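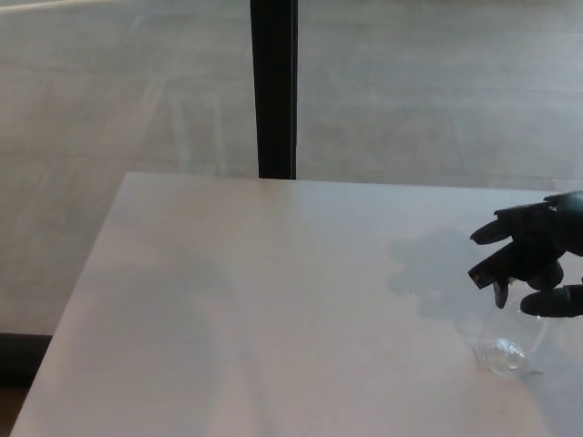
Workroom Tables and Clear Drinkware -- Walkthrough Checklist
Posted 2024-04-29 by the Portela floor desk

Filled in during the spring walkthrough of the Mulel building, second floor. Comments are the inspector's own and have been left in over mild objections.

1. Tabletop wiped, no residue.
Pass. White tables hide nothing, which was the argument for buying them and is now the main complaint.

2. Clear cups easy to see on the table.
Needs work. A small clear cup on a white top shows up as a few bright highlights and a rumor. Put a colored mat under it or switch to tinted cups. I asked for this in December and was told it was a matter of taste.

3. Cups set well in from the edge.
Pass at 18 tables. The other three had cups parked where a sleeve could find them.

4. Cups checked for cracks and chips.
Partial. Run a light along the rim and the base. Crinkled glare at the bottom of a clear cup may be a crack or may be the lamp showing off, so turn the cup before you throw it out. Seven went in the bin.

5. Lighting does not put the work area in shadow.
Needs work. Anything held over the table throws a big soft cloud across it, and small clear items vanish twice. Move the lamp or add a second one.

6. Table legs level, no rocking.
Pass. One folded Flunance flyer removed from under a foot -- the leg has an adjuster for this.

7. Spare cups stored below shoulder height.
Fail. There is a carton of 300 on top of the Janum cabinet. It is labeled "light." So was the last one.

Recheck items 2, 5 and 7 before the cabinet doors are painted.

Related
Stepladder check, second floor
Sink and drain checklist
What goes in the broken glass bin

Portela floor desk, Mulel building | Back to top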